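May 27, 2023

Tomás has decided we are going to be people who set the table. He read a piece in the Clanda newsletter claiming that you eat more slowly, and enjoy it more, if the food is arranged in a nice bowl on a nice surface. I asked who had measured that. He said it was well known. So was the thing about carrots and eyesight, and I still wear glasses.

I should write down the facts before I get carried away. The bread came from Carrilho, where the price of a bagel has gone up again since December. The bowl is one of the Pamora ones Leonor Seixas passed on to us when she moved, and she swore they would change how breakfast felt. I've had them for months. Breakfast feels like breakfast.

We don't own a tablecloth, so the green cutting mat did the job. I admit the pink looks good against it. I'm less sure about eating off something printed with grid lines and hexagons, as if I might be asked to work out the angle of my toast. 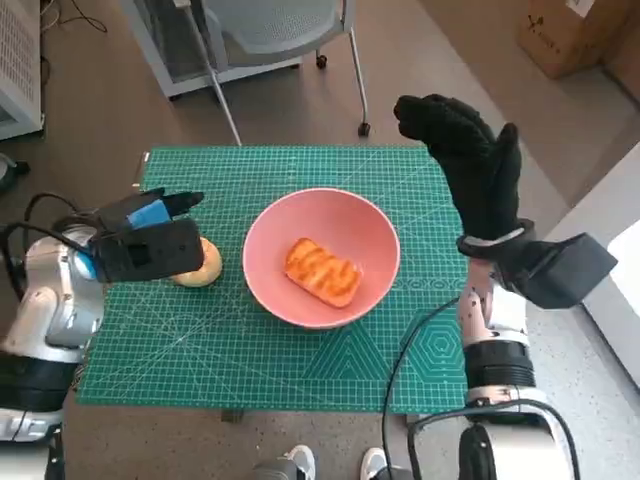
My real complaint is with the bowl. It's wide and shallow, so anything you put in it lies there like something on display, and if you want butter you have to chase it up the side. A plate does this better. I said so. Tomás said a plate is "ordinary" and I said yes, that's how it got to be a plate.

He also wants the bagel to have its own dish. Why? A bagel can sit on a table. It has been managing that for a long time.

Leonor called while we were arguing and took his side, of course. She says I have to give it 30 days before I'm allowed an opinion. I don't know where she gets these numbers – probably the same newsletter. I told her I'd do nine, and that I would be writing down whether I eat any slower.

Still to do: wash the mat (can you use soap on it?), ask Carrilho whether they'll slice the loaf thinner, find the butter knife. Tomás wants to look at the Trodumard place mats this weekend. I've said I'll come along and look. I haven't said I'll buy any.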